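Glassware by the gripperful: an open day at the Ininholm laboratory automation hall 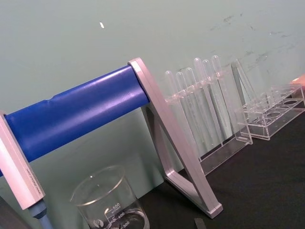 The view from the wrist: beaker, A-frame leg and tube rack on the black bench at Ininholm.

Ininholm opened its automation hall to visitors on Saturday, March 26, 2022, for the first time since the building was refitted. The hall stands at the Lundwood end of the site, in what was a packing shed, and is shared between the robotics group and a small engineering firm, Vastbridge, which makes the grippers. There were three demonstrations. Two concerned pallet handling and have been covered in these pages before. The third, and the reason for the trip, was Lis.

Lis is a bench-top arm intended to move ordinary laboratory glassware. The word ordinary carries most of the difficulty. Laboratories that automate usually do so by replacing their vessels with plates and cartridges of fixed size, and the robot then needs to know very little. Lis is meant to work with what is already in the cupboard: beakers, test tubes, racks of several patterns. These vary between suppliers and between batches, and they are put down by people who are thinking of something else.

Clear materials are the second difficulty. A depth camera works by reading light returned from a surface, and glass returns it badly. Much of it passes through and comes back from the bench or the wall behind, so that a beaker may register as a ring at the rim and a hole where the body should be. Acrylic racks are no better. The edges catch the light and show as bright lines, while the panels between them vanish. Put clear tubes in a clear rack and the camera has one transparent object seen through another.

The Ininholm approach is to do without depth at the final stage. An overhead camera gives a coarse position, good enough to bring the arm near. A small colour camera at the wrist then takes over, and the software looks for features that do survive in glass: the line of a rim, the printed graduations, the bright edge of a shelf. On the 500 mark of a beaker the print is white and has a known shape, which makes it a better landmark than the vessel carrying it. Where there is no print, as on the test tubes, the system falls back on rims and reflections, with less success.

The wrist view was relayed to a monitor beside the bench, and visitors spent more time watching this than the arm. It is an awkward view. The camera is close to the work, things enter at a slant, and whatever is nearest fills a good part of the screen. At one point a glossy blue bar between two aluminum-coloured supports lay across the left half of the picture with the beaker partly beneath it. A human operator would move their head. Lis has to move its whole wrist, and must first decide that doing so is worth the time.

The bench is kept plain. The top is black and the wall behind it a pale grey-green, which gives the edge detector something to work against at both ends of the scale. The wall has collected its share of scuffs, and the team has left them. An earlier version of the software was trained against a clean backdrop and took marks of that kind for the edges of glass. The present version has seen 1,933 recorded grasps on surfaces in various states of wear, and false edges are said to be much less of a problem.

The test tube rack drew the most questions. Its six tubes were stored upside down, rounded ends uppermost, and the rack stood at an angle to the bench edge. Inverted storage is common enough where tubes are left to drain, and it changes the task. There is no open rim at the top to find, only a dome, and a dome throws its highlight to a different place each time the camera moves. The jaws must also close on a surface that curves away from them towards the top. Vastbridge's answer is a pair of soft pads with a shallow groove down the middle, which grip the straight wall below the curve. The pads are rated by the firm for 1,000 cycles before they are changed.

A planned grasp goes as follows. The wrist camera takes a first picture, moves sideways by a small amount and takes another. The software compares the two and estimates which highlights belong to the glass and which to the room. The jaws then descend at low speed until the force sensor reports contact, back off, and close. If the closing width does not agree with the expected diameter, the arm opens its jaws and begins again from the first picture. The whole sequence is allowed 44 seconds. A technician would need two or three, a comparison the team raised before anyone in the audience could.

Returning a tube is harder than lifting it. The holes in the upper shelf of a clear rack show on camera as thin ellipses, and a tube held in the jaws hides the hole it is meant for. Lis records the hole positions before it picks anything up and then places from memory, with the force sensor as a check. This holds good as long as the rack has not moved. A second rack, low and without tubes, is kept on the same bench for practice in finding holes with nothing in them, which the software manages far more reliably.

The target for the current phase is 80 per cent of grasps completed at the first attempt, across all vessel types. Beakers are past that figure. Tubes are not, and the group declined to say by how much. Liquids have not been tried outside a closed cell, and none were used for visitors. Liquid changes the way a vessel bends light as well as its weight - so the wrist camera will in effect be looking at a new set of objects.

Vastbridge does not expect to sell the gripper separately before the autumn. Ininholm will open the hall again in November, by which time the Lis bench should have a second arm and a drawer of glassware chosen by an outside laboratory. Places are limited by the width of the gangway and must be booked through the Lundwood gatehouse.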